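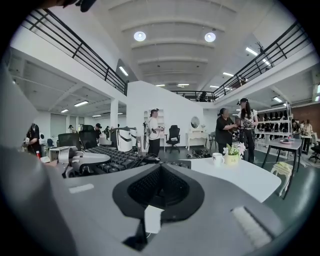
Notebook entry, November - Skirna perception and tooling

Purpose

To confirm that the revised pose tracker in Stitia holds a usable estimate for both hand-held grippers during keyboard work, and that the replay tool accepts the resulting logs without manual editing.

Configuration

Tracker build 1014 was used for all runs. The keyboard task was retained from the October entry so that results may be compared. The log writer was set to rotate files at 300 MB. Matlala handled time alignment between streams; its offset filter was left at the default setting.

Keyboard runs

Each gripper is tracked by the marker cube mounted on it. With both grippers over the keys, the left and right estimates are computed separately and merged only at export. The open question is identity: when the cubes come close together, the earlier build exchanged left and right for several frames.
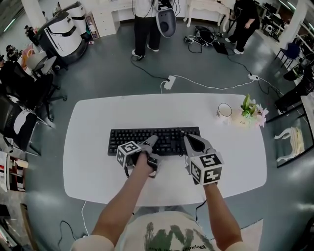 Observations

1. No exchange of identity was found in the log. The longest run contains 2269 frames.
2. The right estimate was lost for 219 frames in that run, nearly all in one block. The tracker recovered without a restart, but the first pose after recovery was off by around a key width. The planner would accept this pose as valid - a gate is required.
3. Matlala reported a steady offset between streams. The replay tool applied it twice. This fault lies in our import script and has been entered in Stekix.

Actions

Add a confidence gate before export and repeat the longest run. Correct the import script and replay the existing logs before any new recording is made. The identity test should remain in the nightly set. Threshold for the gate still to be agreed with the planning group.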